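Pretend Play and the Stories Kids Tell – speaker notes

Urnley Library parent evening, 30 minutes plus questions
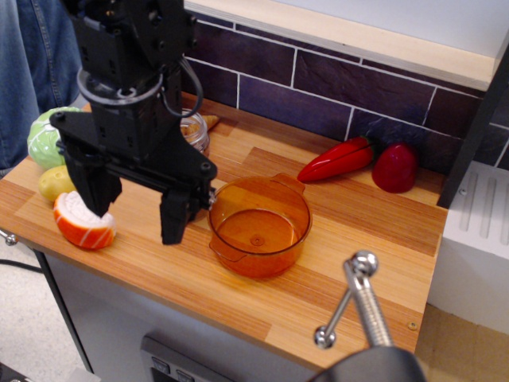 Welcome, thanks for coming out on a wet November night. Tea is at the back, please get up for it whenever you like, I won't mind at all.

Start with the soup story. My daughter was 3 and she made me soup every afternoon for most of a winter. I was told to blow on it. I was told it had a dragon in it. One afternoon I was told I couldn't have any because I'd been late for my shift at the soup shop, and I remember sitting there on the rug thinking, where did she get the word "shift"? (Pause here, people usually laugh and then start remembering their own.)

That question is the whole reason I got hooked on this subject. Kids pull language out of the air all day long and then they need somewhere to try it out. Pretend play is where they do it. A child who would never say "I'm afraid we're all out" at the dinner table will say it with total confidence from behind a pretend counter.

Ask the room: what job does your kid play at home? Take a few answers. If it's quiet, offer bus driver, vet, the person who fixes the boiler.

Part one – what to listen for

Listen for "and then." It's the first sign that a game has become a story. Early on you get separate moments: stir, pour, give it to Grandpa. Then one day it's "and then the baby woke up and then she didn't like it," and you've got a character with an opinion! I get so excited when I hear that. Write it down if you can, even on the back of a receipt.

Listen for voices, too. Deep voice for the daddy bear, bossy voice for the teacher. (Warn them they will hear themselves. I heard my own phone voice coming out of a stuffed rabbit.)

And listen for rules. "You have to say please or the shop is closed." A lot of the fun for four- and five-year-olds is in setting up the rules, and sometimes they spend so long on it that the game never starts. That's fine. The arguing is full of grown-up grammar: if, unless, until, only when.

Part two – how to join in

Wait to be given a part. This is the hardest one for me, I always want to be the customer. Sit down nearby with your mug and see what happens. If you get a part, take it, even if it's the door.

Play a bit slow. Leave gaps. Count to five in your head before you fill a silence, because quite often the next idea is on its way.

Ask questions you don't know the answer to. "What color is it?" is a test and they can smell it. "Who else is coming?" opens the game up.

Get things wrong on purpose. Order a haircut at the bakery. Kids love to put you straight, and they'll use long sentences to do it.

Try the bakery bit with someone from the front row if the mood is right. Skip it if we're behind.

Part three – the stuff

You need very little. The family center over in Skastow runs a wonderful pretend corner with a few baskets and a big box of scarves, and they swap out one basket at a time so there's always something familiar left. I've stolen that idea completely.

Mix real-looking things with plain things. A toy that looks just like what it is helps the little ones get going. Blocks and scraps of cloth are great for older kids – a block can be a phone at lunch and a sandwich by bath time.

Mention the Geerts story bags, two per family, on loan from the front desk. Picture book, a few props, a card with song words. Hold up the frog one.

Somebody usually asks about screens. My answer: if they're acting out a show afterward, join in with that. Borrowed plots are still plots, and they bend them in the strangest ways. We had a whole week of firefighters who only rescued cheese.

Someone may also ask about a child who prefers to play alone. Plenty of them talk the whole way through, under their breath. Sit within earshot and enjoy it.

Last bit – take-home

One thing to try this week: after a game, ask your child to tell it to you, and write it down word for word. Don't fix anything. Read it back at bedtime. My daughter made me read the dragon soup one so many times that I can still do it by heart (do it, if there's time, with the voices).

Handouts are by the door, sign-up sheet for the spring sessions is next to them. Grerico at the market square has let us put a shelf of secondhand picture books in their café, so stop by and take one.

Questions. Room has to be clear by 8:30, chairs go back along the wall.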